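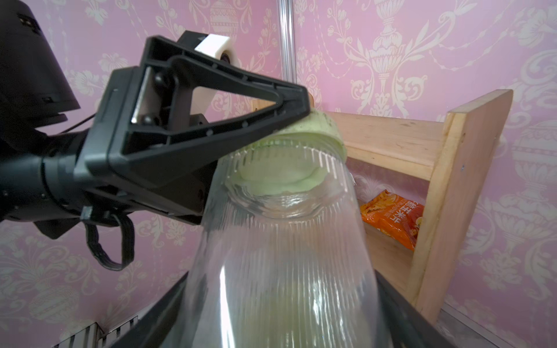
Masking the gripper out of your wrist camera view

By Bheki Le Roux

If you run any kind of point tracker or segmenter on a wrist camera, you already know the problem. The gripper fills a big slice of every picture, it never moves much relative to the lens, and your tracker absolutely loves it. Bolts, ribs, screw holes – they're all crisp little corners, and the tracker locks onto them and reports that the world is standing still!

The fix is a mask that follows the fingers. I've now done this three different ways in Skurkley, our little perception package, and the one below is my favorite by a mile.

What you need

Skurkley installed and talking to your camera. A gripper that reports its opening. A recorded run of 200 frames or more, with the fingers going through their full travel. Any arm will do, as long as the camera is bolted on firmly.

Step 1: Record the sweep

Park the arm facing something plain and open and close the gripper slowly. Save the finger opening with every frame. I use the Lodhi recorder for this, which writes both streams against one clock. If yours keeps them apart, line them up now, before you draw anything.

Step 2: Draw the outlines

Pick 6 frames spread evenly from closed to open and trace the gripper in each one. Trace the outside edge first. Then decide what to do about holes.

This one matters with fingers like ours. The finger is an open black triangle with ribbed struts, and you can see straight through it to the pink wallpaper and the beige finger pad. My first mask filled the whole triangle, and it threw away good pixels right next to the contact point. Cut the hole out as a second outline, but keep the pad and the metal plate inside the mask. They belong to the gripper too.

Get the small stuff as well. The white block on the back edge is easy to forget because everything around it is dark, and it makes a lovely false corner.

Step 3: Fit between the outlines

Run:

skurkley mask fit --keys outlines/ --signal opening

This matches up points along each outline and blends them by finger opening. You get a mask for any opening, and it's quick enough to run live. On my machine the fit takes 7 seconds.

Step 4: Deal with the cable

The cable under the wrist hangs in a loop, and its shape isn't a function of the finger opening at all. Don't try to fit it. Draw one generous static patch over the whole area it can swing through and add it with --static. You lose some background. I can live with that.

Step 5: Check it on something nasty

A mask that looks great against a bare wall can fall apart on real objects. My test is a clear ribbed container with a pale green foam piece on its narrow end, fingertip right against the foam. The ridges bend whatever is behind them and throw thin white streaks, so any sloppy edge turns into a pile of bogus tracks.

Before masking, my tracker kept 548 points on that view, and far too many sat on the gripper. Turn on the overlay and look closely at the fingertip. If the mask spills onto the foam, shrink it by a pixel or two there and leave the rest alone.

Baltasar Pacheco wrote the shrink option in February, and it takes a separate value for the tip:

skurkley mask trim --tip 2 --body 0

Troubleshooting

Mask lags behind the fingers: your opening signal is late. Try a small negative offset in the config.

Mask wobbles halfway through the travel: add another outline there and fit again.

Everything shifts after a bump: the camera mount has moved. Tighten it and redo Step 1.

Next up is feeding the masked view into the Trandico planner, and I can't wait to write that one up.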